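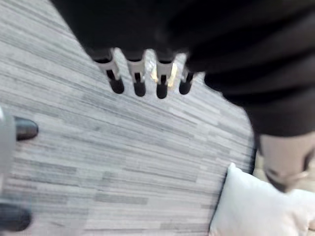 업데이트 받고 나서 세이브가 통째로 날아갔는데 이거 저만 그런가요, 예전 폰에서는 멀쩡하거든요. 스토어 리뷰에 이렇게 올라온 게 목요일 아침이었습니다. 별은 하나였고요.

(잠깐 쉬고, 웃는 분들 있으면 같이 웃기)

안녕하세요. Semusach에서 모바일 클라이언트 만들고 있습니다. 오늘은 Plundance라는 게임을 PC에서 폰으로 옮기면서 세이브 파일 때문에 고생한 얘기를 하려고 해요. 그래픽 얘기 기대하고 오신 분들 죄송합니다. 셰이더는 한 줄도 안 나와요. 대신 파일 저장 얘기만 끝까지 합니다.

슬라이드 넘김

Plundance 해보신 분 계세요? (손 드는 사람 보고 반응. 없으면 그냥 넘어가기) 돛단배 타고 항구 돌아다니면서 물건 사고파는 게임이고요, PC판이 먼저 나왔습니다. 한 판이 엄청 길어요. 그래서 세이브가 날아가면 그냥 기분 나쁜 정도가 아니라 게임을 지우십니다. 저라도 지웁니다.

PC판 저장 방식은 아주 단순했어요. 게임 끄면 메모리에 있는 걸 통째로 파일 하나에 씁니다. 항구 시세, 선원, 화물, 날씨 시드까지 전부요. 큰 파일이지만 PC에서는 아무도 불평 안 했고, 저희도 그대로 폰에 들고 갔습니다. 이게 첫 번째 실수였어요.

슬라이드: 앱이 죽는 순간

폰에서는 게임을 "끈다"는 게 없잖아요. 전화 오면 뒤로 가고, 카톡 보러 나갔다가 안 돌아오고, 그 사이에 운영체제가 메모리 모자란다고 앱을 조용히 내려버립니다. 백그라운드로 넘어갈 때 저장을 걸어놨으니까 괜찮겠지 했는데, 파일이 크면 주어진 시간 안에 다 못 써요. 쓰다가 중간에 잘립니다. 그런데 저희는 원래 파일 위에다 바로 덮어쓰고 있었거든요. 그러니까 새 파일은 반토막이고 옛날 파일은 이미 없고, 다음에 켜면 읽기 실패, 그리고 친절하게도 새 게임 화면이 떴습니다.

(여기서 너무 빨리 말하지 말 것. 지난번 리허설 때 이 부분에서 다들 놓침)

임시 파일에 먼저 쓰고 이름만 바꾸면 되는 거 아니냐, 네, 맞아요. 그게 정답이고 다들 아시는 방법이고 저희도 알고 있었어요. 알고 있었는데 PC판 코드가 안 그랬고, 이식할 때는 "돌아가는 코드는 건드리지 말자"가 규칙이었습니다. 규칙 만든 사람이 저예요.

슬라이드: 빌드 2070

출시했던 빌드 번호가 2,070입니다. 테스트할 때는 문제가 안 나왔어요. 왜 안 나왔을까요? 저희가 항구를 두세 군데만 돌고 저장했기 때문이죠. 세이브가 작으니까 금방 써집니다. 실제로 하시는 분들은 후반 지역까지 가시는데, 거기 Acuña라는 큰 항구가 있어요. 여기 들어가면 시세 기록이 확 늘어나서 세이브 파일이 갑자기 뚱뚱해집니다. 리뷰 읽어보니까 다들 Acuña 도착하고 나서 날아갔다고 쓰셨더라고요. 저는 처음에 Acuña 맵에 버그가 있는 줄 알고 이틀 동안 엉뚱한 데를 팠습니다. 부두 충돌 처리까지 열어봤어요. 멀쩡했고요.

(시간 확인. 여기서 절반 지났으면 다음 슬라이드는 짧게)

슬라이드: 로그가 없다

제일 답답했던 건 로그가 없다는 거였어요. 크래시 수집은 Skerex를 쓰고 있었는데, 이 상황은 크래시가 아니에요. 운영체제가 정상적으로 앱을 내린 거라서 대시보드가 아주 깨끗합니다. 초록색이에요. 리뷰는 난리가 났는데 대시보드는 평화로운, 그런 아침이었습니다.

그래서 저장 시작할 때 작은 표시 파일을 하나 만들고, 끝나면 지우게 했습니다. 다음에 켰을 때 그 표시가 남아 있으면 지난번 저장이 중간에 끊긴 거죠. 그걸 Skerex에 일반 이벤트로 보냈어요. 코드로는 정말 몇 줄 안 됩니다. 이거 하나 붙이니까 그제서야 보이기 시작했어요. 혹시 지금 비슷한 앱 만들고 계신 분은 오늘 제 얘기 다 잊으셔도 이 표시 파일은 가져가세요!

슬라이드: 고친 것

빌드 2,132에 들어간 내용입니다.

임시 파일에 쓰고, 디스크까지 내려갔는지 확인한 다음에 이름을 바꿉니다.

세이브는 최근 7개를 남깁니다. 깨졌으면 바로 앞 것을 읽고요. 처음엔 2개만 남겼는데, 둘 다 깨진 분이 나오셔서 늘렸어요.

항구 시세 기록은 따로 뺐습니다. 없어도 게임은 되거든요. 그래프가 좀 비어 보일 뿐이고요.

읽기에 실패하면 이제 새 게임으로 안 보냅니다. 어느 시점으로 돌아갈지 고르는 화면이 나와요. 디자인은 솔직히 못생겼습니다. 급하게 만들었고 아직도 그대로예요.

(질문 나올 수 있음: 클라우드 저장은? → 아직 안 함. 기기 두 대에서 동시에 하면 어느 쪽이 이기는지 정하지 못했다고 그대로 말하기)

슬라이드: 옛날 세이브

이 부분은 예상 못 했던 건데, 형식을 바꾸면 옛날 세이브도 읽어줘야 하잖아요. 변환기를 만들었더니 이번에는 변환하다가 앱이 내려가는 거예요. 똑같은 문제를 한 번 더 만든 거죠. 결국 변환은 로딩 화면에서만 하고, 원본은 변환본이 제대로 읽히는 걸 확인할 때까지 안 지우게 했습니다. 용량은 좀 더 먹어요. 항의는 아직 못 받았습니다.

그리고 테스트용 세이브를 후반부 걸로 바꿨어요. 지금은 빌드 나올 때마다 Acuña 부두에 배를 세워놓은 상태에서 저장하고, 저장하는 도중에 앱을 강제로 죽입니다. 스크립트가 밤새 이걸 반복해요. 아침에 출근하면 결과부터 보는데, 이거 보는 게 커피보다 먼저입니다.

슬라이드: 그 리뷰

첫 리뷰 쓰신 분 세이브는 못 살렸습니다. 반토막 파일이라 뒤쪽 화물 정보가 아예 없었어요. 답글로 사과드리고 어떻게 된 건지 길게 설명을 달았는데, 며칠 뒤에 별이 하나에서 셋으로 올라가 있더라고요. 내용도 바뀌었는데요, 처음부터 다시 하는데 이번엔 향신료 말고 목재로 간다고 쓰셨습니다.

(박수 나오면 기다리기. 안 나오면 바로 질문 받기. 마이크 켜져 있는지 확인하고, 질문은 뒤쪽까지 들리게 한 번 반복해서 말할 것. 변환기 코드 보여달라고 하면 백업 슬라이드 맨 끝에 있음)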